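Skultix front loader, four months in

I bought the Skultix because the old top loader had started walking across the floor at night, and because Aisling Brennan, who sells these for a living, promised me I would stop noticing it. I notice it constantly. It plays a tune when it finishes. The tune has a second verse.

Still, the clothes come out clean, and for the money I can't ask for much more than that. 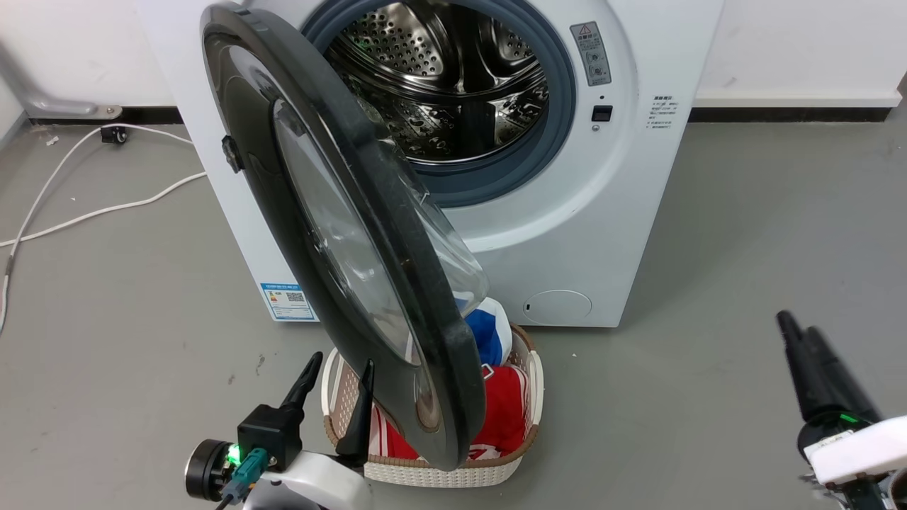 Loading is where you find out whether you and a washer will get along. Mine lives against a white wall in the back room at Plondale, where the previous machine left me plenty of room to maneuver and I have needed all of it. The door swings wide open, and with that thick dark ring and the domed glass it takes up a lot of air for something that spends its life shut. I've met it with my hip, my shin and, in December, a full cup of coffee. On the other hand, a king-size comforter goes in without a wrestling match. The steel drum is smooth enough that I haven't snagged a sweater yet, and I've given it every opportunity.

The manual runs to 136 pages. Sixteen of them are about the child lock, and I still set it by accident.

Spin speed is adjustable, and I've settled on the second highest. The top setting makes the cups in the kitchen talk to each other. 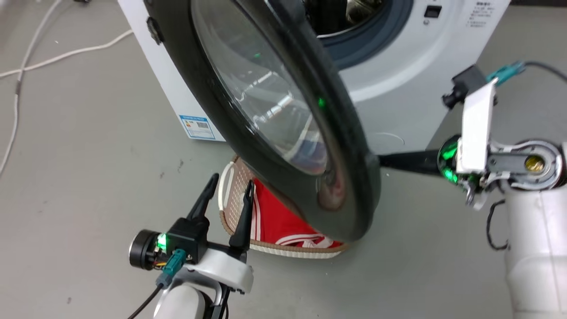
Is the quick cycle any good?
It's fine for a half load of shirts that were worn once and sat still. Gym clothes come out smelling of gym and detergent, in that order.

The filter access is low on the front, so you get to it on your knees with a towel and a shallow dish. Peadar Dolan told me to do it monthly. I've done it twice, found a hairpin and a washer (the small kind), and felt briefly like a homeowner.
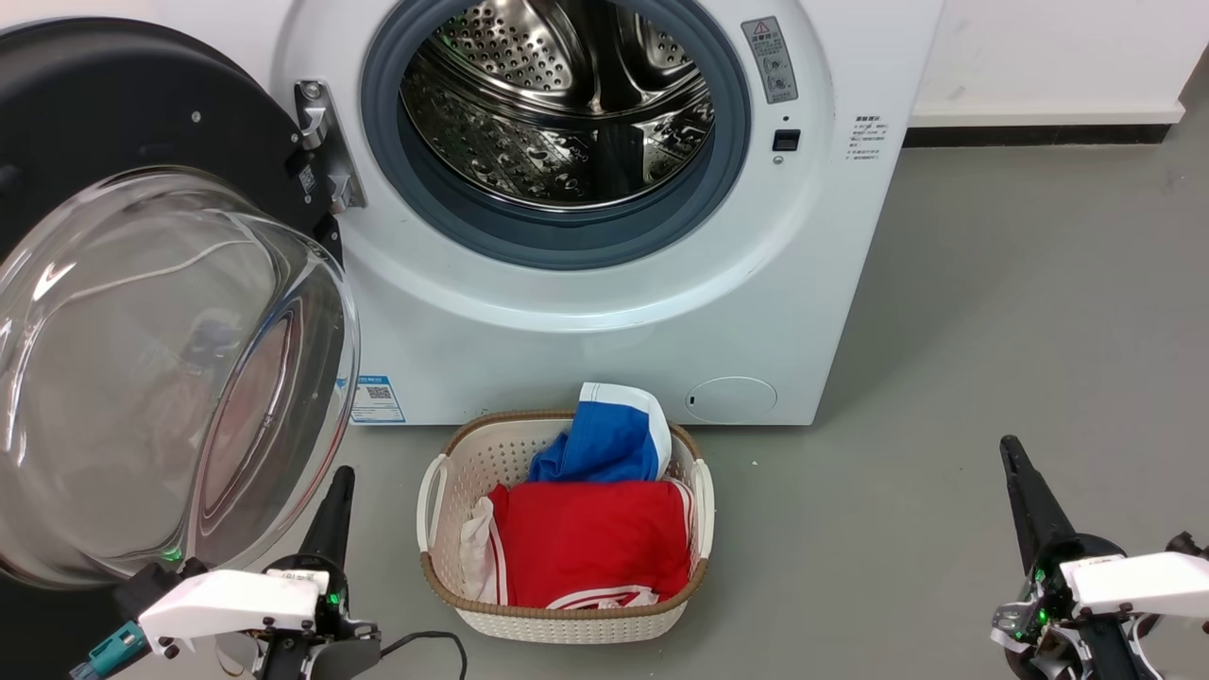
Door open, basket parked in front.

Four stars. I took one off for the tune.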